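20th March

Woke before the alarm and couldn't get back to sleep, so I was out of the house early. Vasanthi Acharya had left a message about the invoices and I answered it on the bus. Cold again. Paid $40 for the new bus card, which I had been putting off since the old one cracked.

Soup for lunch, then a long phone call with Aurelia Mayrhofer about the move. She has 52 boxes and has labeled almost none of them. I said I would come over and help if she buys the tape. 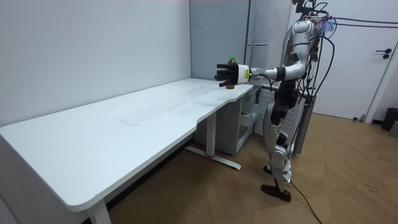
I have been trying to cut down on sweet drinks this month. Water in the morning is easy enough. The afternoon is harder, when I want something with a taste to it, and a bottle of something brown like tea with a little green cap, held just above the back of a white desk by the wall, is exactly what I reach for around three. I had one yesterday and didn't have one today. I made a pot of plain tea at home instead and put what was left in the fridge for tomorrow. It was a bit bitter because I forgot about it while I was folding towels.

Walked to the store before dinner for rice, onions and dish soap. The soap was on the bottom shelf and I bought the small one. Read 70 pages of the library book, which is due back soon. My knee is sore from the stairs. Need to call the dentist and find the blue folder.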